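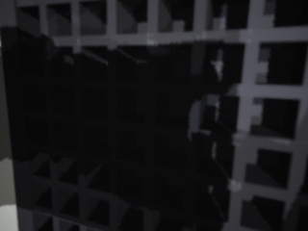 Dernière modification de cette page : août, 16:40

Liste : bases-exploitation
Objet : Re: Purge de la table des mouvements, le journal de transactions explose

Bonjour,

Je réponds dans le fil pour que ça reste dans les archives, la question revient assez souvent sur la liste.

> Bonjour à tous,
>
> Nous avons chez Steva une base SQL Server qui reçoit les mouvements
> de stock de l'application Omine. La table principale n'a jamais été
> purgée. On m'a demandé de supprimer tout ce qui a plus de deux ans,
> ce qui représente à vue de nez les trois quarts des lignes.
>
> J'ai lancé un DELETE tout simple avec une condition sur la date, le
> soir. Le lendemain matin il tournait encore, le journal avait rempli
> le disque, et quand j'ai annulé, le rollback a duré presque aussi
> longtemps que la suppression. L'application a été bloquée jusqu'en
> milieu de journée.
>
> Questions :
> - est-ce que passer la base en mode de récupération simple suffit ?
> - est-ce que TRUNCATE serait utilisable ?
> - faut-il supprimer les index avant ?
>
> La base est en récupération complète, avec une sauvegarde du journal
> toutes les heures. Pas de partitionnement.

Sur le mode simple : non, pas tel quel. Un DELETE unique est une seule transaction, et le journal doit garder de quoi l'annuler jusqu'à la fin, quel que soit le mode de récupération. En mode simple, l'espace ne redevient réutilisable qu'au checkpoint qui suit la validation. Vous auriez donc eu le même disque plein, et en plus vous auriez cassé la chaîne des sauvegardes de journal. Il aurait fallu refaire une sauvegarde complète ou différentielle derrière pour la relancer. Je laisserais la base en mode complet.

Sur TRUNCATE : il vide toute la table, on ne peut pas lui donner de condition. Depuis la version 2016 il accepte une liste de partitions, mais vous n'êtes pas partitionné. Et s'il y a une clé étrangère qui pointe vers la table, il est refusé de toute façon, même si la table qui référence est vide.

Sur les index : ça dépend du nombre. Chaque ligne supprimée l'est aussi dans chaque index non cluster, et tout cela est journalisé. Si vous avez des index qui ne servent plus, c'est le moment de regarder sys.dm_db_index_usage_stats, en gardant en tête que les compteurs repartent de zéro au redémarrage de l'instance. Par contre je ne supprimerais pas un index utilisé par l'application pour gagner du temps sur la purge. La reconstruction ensuite coûte cher et vous aurez des plans dégradés entre les deux. Il faut en revanche un index qui commence par la colonne de date, sinon chaque lot va relire la table depuis le début.

Ce qui marche, c'est de supprimer par lots, chaque lot étant sa propre transaction. J'ai eu le même cas sur la base du projet Prodside, à ceci près que la table était plus large. La boucle ressemblait à ceci :

DECLARE @limite date = DATEADD(year, -2, GETDATE());
DECLARE @n int = 1;

WHILE @n > 0
BEGIN
 DELETE TOP (4000) FROM dbo.Mouvement
 WHERE DateMouvement < @limite;

 SET @n = @@ROWCOUNT;

 WAITFOR DELAY '00:00:01';
END

Quelques remarques sur ce script.

La taille du lot est volontairement en dessous de 5000. C'est autour de ce seuil de verrous que le moteur tente de passer à un verrou de table, et à ce moment-là toutes les écritures de l'application attendent. Le décompte se fait par instruction et par objet, et les verrous de page comptent aussi, donc rester à 4000 n'est pas une garantie. Surveillez sys.dm_tran_locks pendant les premiers lots. Si vous voyez un verrou X au niveau OBJECT, baissez encore.

Ne mettez surtout pas de BEGIN TRAN autour de la boucle. J'ai vu la chose faite par quelqu'un qui voulait pouvoir revenir en arrière, et on se retrouve exactement dans la situation de départ. Vérifiez aussi que la session n'est pas en IMPLICIT_TRANSACTIONS, certains outils clients l'activent sans le dire.

Le @@ROWCOUNT doit être lu juste après le DELETE. Si vous intercalez un PRINT ou un autre SET, il est remis à une autre valeur et la boucle s'arrête au premier tour ou ne s'arrête plus.

La limite est calculée une seule fois, avant la boucle. Si la purge s'étale sur plusieurs nuits, mettez une date en dur, c'est plus facile à expliquer ensuite quand on vous demande ce qui a été supprimé.

Pour le journal : en mode complet, découper en lots ne réduit pas le volume total écrit, cela permet seulement aux sauvegardes de journal de libérer l'espace au fur et à mesure. Une sauvegarde par heure est trop espacée pour cette opération. Passez à une toutes les 4 minutes le temps de la purge, puis revenez au rythme normal. Prévoyez la place côté sauvegardes, chez nous chaque nuit produisait jusqu'à 50 Go de fichiers de journal – c'était le stockage de sauvegarde qui fixait la limite, pas le serveur. Si vous avez un groupe de disponibilité ou une réplication, regardez aussi log_reuse_wait_desc dans sys.databases. Tant qu'un secondaire est en retard, la sauvegarde du journal ne libère rien.

Chez nous la purge a pris 87 lots le premier soir, avec une fenêtre volontairement courte pour mesurer, puis on a élargi. Je vous conseille de faire pareil et de noter la durée de chaque lot dans une petite table. Si les durées augmentent régulièrement, c'est presque toujours que l'index sur la date n'est pas utilisé.

Autre possibilité, à étudier vu la proportion que vous donnez : si vous gardez seulement un quart des lignes, il peut être plus rapide de copier ce quart dans une nouvelle table, de recréer index et contraintes, puis de renommer. Il faut une vraie coupure de l'application, et ne pas oublier les droits, les triggers, les clés étrangères entrantes et la valeur courante de l'IDENTITY. Le prestataire Hsu, qui s'occupait de notre hébergement à l'époque, préférait cette méthode. Je la trouve plus risquée dès que le schéma appartient à un éditeur. Dans votre cas, je demanderais d'abord au support de l'application s'il tolère qu'on touche à la table de cette façon.

Une fois la purge finie, les fichiers de données ne vont pas rétrécir tout seuls. L'espace est libre à l'intérieur et il sera réutilisé. Ne lancez pas de SHRINKDATABASE par réflexe, cela fragmente les index et refait grossir le journal. Si le disque est vraiment nécessaire ailleurs, un SHRINKFILE par petits pas, puis une réorganisation des index. Le fichier de journal, lui, peut être ramené à une taille raisonnable en une fois, avec un incrément de croissance fixe (nous avons mis 200 Mo) et pas en pourcentage.

Mettez enfin à jour les statistiques de la table. Après la suppression des trois quarts des lignes les histogrammes ne correspondent plus à rien, et le seuil automatique ne se déclenche qu'à la prochaine compilation d'une requête concernée.

Pouvez-vous donner la version exacte de l'instance et le nombre d'index sur la table ? Et dire s'il y a des clés étrangères en ON DELETE CASCADE vers d'autres tables ? Dans ce cas la taille du lot est à revoir nettement à la baisse.

Cordialement

-- 
Pour se désabonner de bases-exploitation : envoyer un message vide à l'adresse de gestion avec « unsubscribe » en objet.
Merci de répondre sous le texte cité et de couper ce qui ne sert pas.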